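Notebook > Handheld grippers > June

We use cookies to keep you signed in and to remember which notebook you opened last. Accept / Manage settings

June, morning session, started 9:20

Continue with the comparison of finger pads for the hand-held pair. Until now everything was recorded with the Beaudoin pads (the harder ones). Today the Irketti pads went on the left unit first, then on both. Controller box is still the Flistow one, firmware not touched.

Before start I checked the jaw opening signal again. Left unit reads 1,399 counts fully open, right unit reads 1,118. The difference was there already last week, so I don't think it comes from the new pads. I wrote both values in the calibration file and the plots are now normalized per unit. Please do not swap left and right without changing the file, I lost half of the morning on this once.

Sampling: I let the log run until 3,000 samples and looked for gaps. There were two short ones, both when I turned the right wrist fast. I suspect the connector and not the software. Ieva Mets had the same with the old cable and she fixed it with a strain relief on the handle. To try before the next long session.

Pads, first impression only:
Beaudoin – good on boxes and on the tray rim, slides on thin film.
Irketti – holds film much better, but it does not let go cleanly. When I open the jaws slowly the film stays on one finger.

The Ener arm is not part of this entry. I only want to know which pads to order before we mount anything there.

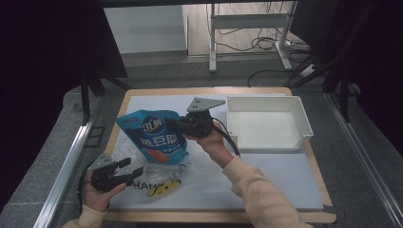
Soft packaging is the part where I expect the pads to differ most, so I gave it the rest of the day. Boxes tell me very little, any pad can hold a box. The difficult case is a printed bag which lies partly on crumpled clear plastic, as with the blue snack bag between the two grippers, where the fingers can easily take both layers together. I count it as a fail if the clear plastic comes up with the bag, also when the bag arrives in the white tray on the right. With this rule I have 83 valid tries in the sheet, both pad types mixed, and the column for "both layers" still has to be filled in from the recordings.

Cable of the right unit goes down to the right side and I feel it in the wrist when I reach far over the board. Longer cable or a hook for it, to discuss with Ieva.

To do:
– strain relief, right handle
– repeat the slow opening with the Irketti pads after cleaning them with alcohol
– ask for price of one more Beaudoin set, softer version if they have it
– fill in the column

Stopped at 16:40. Both units are charging on the shelf.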